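Pledcombe Supply
Gas Lines and Metering > Pressure Monitoring > Loggers

Fliditz Line Pressure Logger
Maker: Stelmakh
$143 each
Ships without batteries
Page last revised 2018-11-23

What it does
The Fliditz clamps to a test port on a low-pressure natural gas line and writes down the pressure at set times. You pull the readings off later with a USB cable. Stelmakh sells it to small gas utilities, landlords with a master meter, and plant managers who think their supplier is letting pressure sag in cold weather. It is a decent tool for that last group. For the other two, please read the rest of the page before you order.

What the maker says, and what we think of it
The box says "stops losses before they start." It stops nothing. There is no valve in it and no alarm. If your line is leaking, the Fliditz will sit there and record the leak until you come by with a laptop, and a slow leak on a regulated line may not show up in the readings at all. If you smell gas, leave the building and call your utility.

The brochure also says the logger can "cut unaccounted-for gas." We asked Stelmakh twice how a pressure record does that. The first reply was a second copy of the brochure. The second said results depend on the operator, and we agree with that one.

Memory is listed as 4,000 readings. We filled one and that is correct. When it is full it starts writing over the oldest readings without any warning, and the manual mentions this only in the appendix. At the standard 15-minute setting you have a little over 41 days. Anyone planning to leave one in place all winter should put a monthly visit on the calendar, or buy something else.

Accuracy is where we had the most doubts. The printed figure is for a room-temperature bench, and gas lines tend to be outdoors. Ashwin Naidu on our service counter left two units on the same manifold behind the shop through a cold spell. They tracked each other well enough to show a drop in supply pressure, but not closely enough that we would take the numbers into a billing dispute. If your plan is to wave a chart at the gas company, rent a certified recorder for the week. 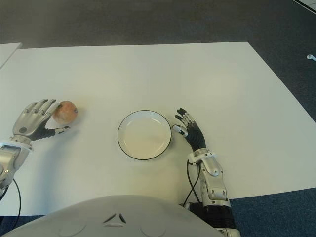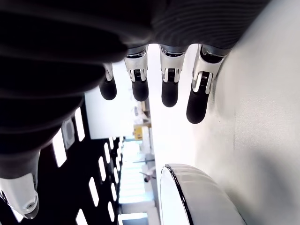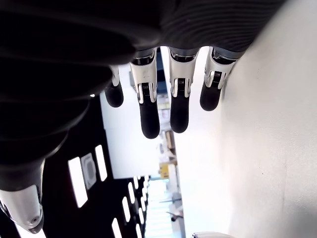

Software
The Renance desktop program comes as a free download. It opens the file, draws a line graph and exports a spreadsheet. Stelmakh calls this "analytics." The July update fixed the clock problem that put every reading an hour off after the time change, so make sure you have that version. There is no Mac version. We were told one was coming when we first stocked the logger and we've quit asking.

You may be offered a paid Renance plan during setup. It stores your files on their server and sends a monthly summary by email. We have seen the summary. It gives the high, the low and the average, all of which are already on the free graph. Click past it.

Will it save you money?
Probably not directly. We get calls about this every time gas prices are in the news, and a logger does nothing about the price of gas. It can tell you that your furnace is tripping out because the inlet pressure falls off at six in the morning, and that can save you a wasted service call or a new gas valve you didn't need. That is a fair return on $143. Stelmakh's payback chart, with its curve going up and to the right, has no source listed and we have left it off this page.

In the box
Logger with clamp
Brass test port adapter
USB cable (short, bring your own)
Printed quick start card
Full manual by download only

Not in the box
Two AA lithium batteries. Alkaline cells will run it, but ours gave out early in the cold.
Thread sealant rated for gas
Weather cover

Ordering
Orders of 100 or more go direct through Stelmakh and we don't handle the warranty on those. For smaller orders, unopened units can come back for a full refund. Opened units can come back too, less the cost of the adapter if there is sealant on the threads. Have a licensed fitter do the installation where your local code calls for one.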